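Teaching a jacket fold by hand

Posted 2026-08-22 in Trelarel how-tos

I've been recording folding demos for the Skiltness arm for a while now, and denim is still my favorite thing to teach (it holds a crease and it's easy to grab!). You hold the gripper yourself, do the job at a normal pace, and the arm learns from your recordings.

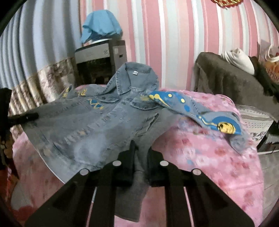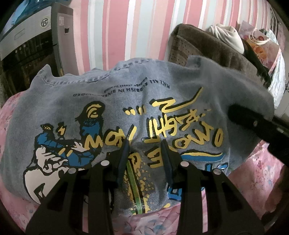
Painted and printed denim on the pink floral cloth, with the gripper coming in from the bottom.

1. Spread the garment out and pull the sleeves clear of the body.
2. Open the fingers before you reach down. If you open them late, the arm will copy that too, trust me.
3. Pinch an edge, lift a little, carry it over, let go. Slow hands!
4. Shake it out, lay it down a bit crooked and go again.

I do 40 folds per sitting and then my wrist wants a break. My first decent run needed 200 demos, and I threw out every one where I'd fumbled the grab. Save each batch under its own name before you start the next.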